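I think our robotics club at Cadmont spends way too much time on the big June contest and not enough on boring stuff like putting jars on a shelf. I said so at the meeting and got some looks -- fine! Six of us stuck with the jars anyway, and I learned more from that than from a whole season of driving in circles. Small jobs are hard, and kids should get to be bad at them for a while.

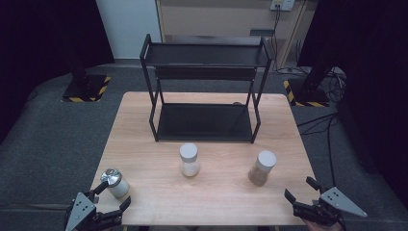
One jar in the left gripper, two still on the table.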